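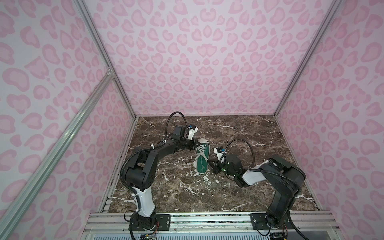

**What do you get if you hire a two-arm cell instead of buying one?**

You get the frame, both arms with their grippers and wrist cameras, the control software, and someone at the supplier who picks up the phone. You don't get your own task set up for you, and that's where most of the money goes if you aren't careful.

## Session 4: reading a service offer

Right, so last time we did single-arm kits and I promised something meatier. Today it's the Windmont two-arm cell, which Jorkel rents out by the month. I've been reading their offer for a fortnight and I rather like it, but I have grumbles, and the grumbles are the useful bit for your coursework.

First, the layout. Both arms bolt to one rail along the front, and they reach in over a shared floor. Everything is hung on aluminium extrusion, so if you've ever put together a set of garage shelves you already know how to move a bracket. The walls and floor are yours to choose. Jorkel will send plain grey ones if you say nothing. I'd say something! A system that has only ever been taught against plain grey can get very confused by a patterned wall or a veined floor, and it's much cheaper to find that out in the hire period.

The price is worth copying down:

- monthly hire: £1,604, delivery included
- extra pair of gripper fingers: £385
- each support visit after the first: £300

Look at that last line again. The first visit is free and it happens in week one, when you don't know what to ask yet. Fung-ping Lo (who ran our lab's trial in August and has very kindly let me pinch her notes) used hers up on a network cable. By the time she had a proper question about the left arm it was going to cost her. My advice is to ask, in writing, whether the free visit can be moved.
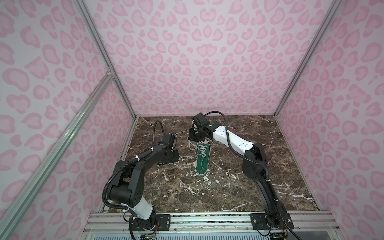 Now, why two arms at all? Think about anything floppy or awkward that you handle at home. A pillowcase, a bin bag, a pair of trainers. One hand keeps the thing where it is and the other does the fiddly part, and then quite often they swap over. A canvas shoe is a lovely teaching object for this because it's stiff at the sole and soft at the collar, and the laces go wherever they like. If you grip the sole, you can be fairly rough. Grip the collar and it squashes, so how hard you close suddenly matters a great deal.

The offer says the cell is "suitable for soft goods". Fine, but what does suitable mean? I went through all 17 pages and couldn't find a grip force anywhere, or a largest object size. Yip, who sell the nearest rival, put both on the front page. That doesn't make Yip better (their frame is tiny and you can't change the fingers yourself), but it does mean you can compare it with something. Put a ring round every word like "suitable", "flexible" or "easy" and write the missing number next to it. I do this with a green pen and I do it to everything, including my gas bill.

Cables next, and I know, it's dull. The hoses on these arms stand up in a loop over the wrist, which gives the joint some slack when it turns. Two arms means two loops in the same bit of air. Ask the supplier how close the wrists can come before the software stops them, and ask whether that limit includes the hose or only the hard parts. Jorkel's answer to me was a bit woolly. I've written back. 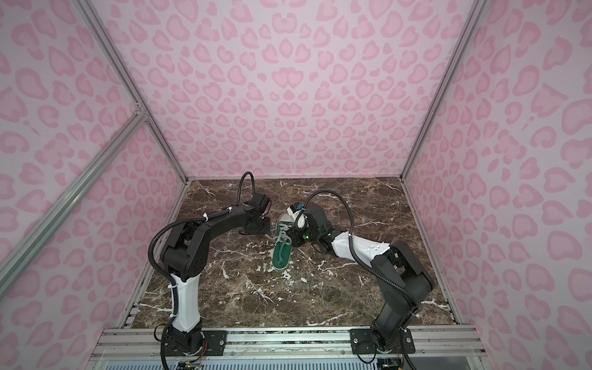 The control software is called Karley and it comes in two flavours. The basic one lets you record a movement and play it back. The full one lets you teach from lots of recordings, and you can label which ones went well. The hire price covers basic only, in the small print on page 12, so please don't hand in a costing that assumes the full one. Three of last year's group did exactly that and I had to take marks off, which I hate doing.

**For next time**

1. Read the Jorkel offer all the way through, small print too.
2. Pick one household object and write half a page on which hand holds and which hand works, and when they swap.
3. Cost a three-month hire with two support visits and one extra pair of fingers. Show your sums.
4. Draft one email to the supplier with no more than four questions in it. Keep it polite, they're nice people.

Bring the object with you if it's small enough. No kettles, please.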